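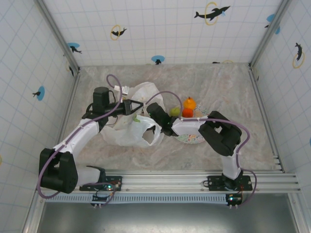
Page last changed: November 14, 2019

Fluvholm Housing Help – Renting and deposits

Flat was sold while I lived there. Who has to return my deposit?

I rented a flat in the Brøndum building for 18 months. When I signed, the landlord was Vastska and I paid them a deposit of 1,000. In February the flat was sold to Zillico. I got a letter with the new bank details for the rent and nothing else. No new contract.

I have now moved out and handed in the keys. Zillico say they never received a deposit from the seller. Vastska say they are no longer my landlord and have closed the file. My contract says the deposit is paid back within 30 days of the end of the tenancy and that time has passed. Who do I claim from? I still have the contract and the bank receipt.
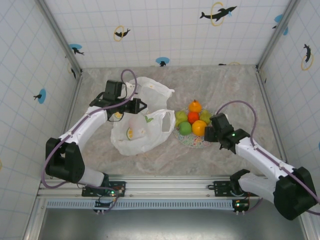
First reply

Had the same thing years ago. The new owner takes over the contract as it stands, with the deposit in it. Write to Zillico and don't let them send you back to the old one. Keep it short. I got mine in the end but it took ages.

Second reply

The reply above is mostly right, but read your contract first. Some have a clause on what happens to the deposit if the property is sold, and a few keep the first landlord liable until the tenant is told in writing that the money has been passed on. If yours has that, or says nothing, write to both companies in the same letter so that each can see what the other was told. Attach the receipt and the sale letter, and give a date for payment. 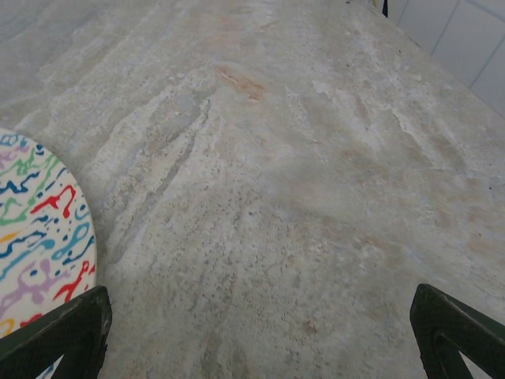
Expect Zillico to change tack once they accept the deposit is theirs to repay. Often the next letter is a list of deductions, and a buyer who took the flat over halfway through may have no record of its condition when you moved in. Ask for the check-in report. A mark like the orange-rust one on the pale stone in the photo could be older than your tenancy, and without a dated report it is hard for anyone to show otherwise – that goes for you too, so dig out any pictures you took at the start. 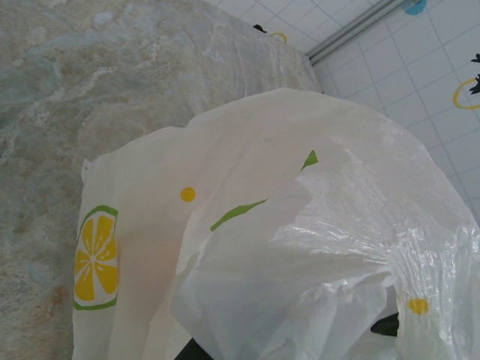
Third reply

If they ignore the letter, the tenancy tribunal takes claims against 3 parties or fewer on one form, so you can name both. Check the fee before you send it. You don't need a solicitor for this amount.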